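Mino project report: wrist camera or fixed camera?

I picked the gripper half of this project because it looked easier than the navigation half, and for two weeks in August I was very wrong about that. Our team's simulated arm is called Mino, and my job was to decide which of two controllers should drive it, and whether the wrist camera by itself gives enough to work with.

The two controllers are Calness (the one our lab has always used) and Luvar, which I wrote mostly from scratch with a lot of coffee. Both get the same wrist view and the same two-finger gripper. Nothing else changes between runs.
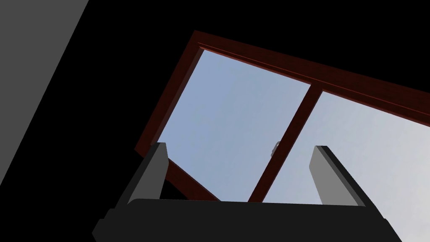
Calness treats every bright region as something worth paying attention to, so it spends way too long thinking about windows. I tried turning the exposure down in the renderer and that helped a little, but then everything in the shadows got even harder to find. Luvar throws away the brightest part of the view before it does anything else. It's a crude trick and I kind of love it!

I gave each controller 1000 simulated attempts, with the same starting poses in the same order. The log file ended up with 1412 warnings in it, nearly all from Calness, and most of them say the same thing: target lost, searching again. I read way more of them than I needed to. 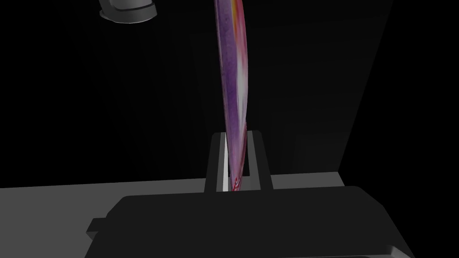 Fig. 2. Wrist view over the gripper housing, with a thin purple object upright in a slotted gray holder.

Thin things were the worst for both. When the camera sees one edge-on there's hardly any width to measure, and the depth estimate jumps all over the place. I ended up adding a small sideways move before the approach — just enough to get a second angle — and I wish I'd done that in the first week. It costs time on every attempt, but I left it in for both controllers to keep things fair.

The other thing I'd change is the palm. It covers so much of the bottom of the view that anything low and close gets partly hidden behind it. Ban, our older arm model, has its camera mounted farther out to the side and doesn't have this problem nearly as much.

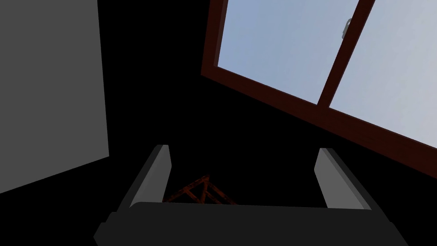 Student report, Mino gripper group | 13/09/2023

For the next round I want to run Luvar with the wrist camera plus one fixed camera, and compare that with the Ban mount. My guess is that the fixed camera wins for low objects and makes no difference for tall ones. I also still have 13 attempts where Luvar closed the fingers way too early, and I haven't figured out why. The starting poses for those are saved in the project folder if anyone wants to take a look before I do.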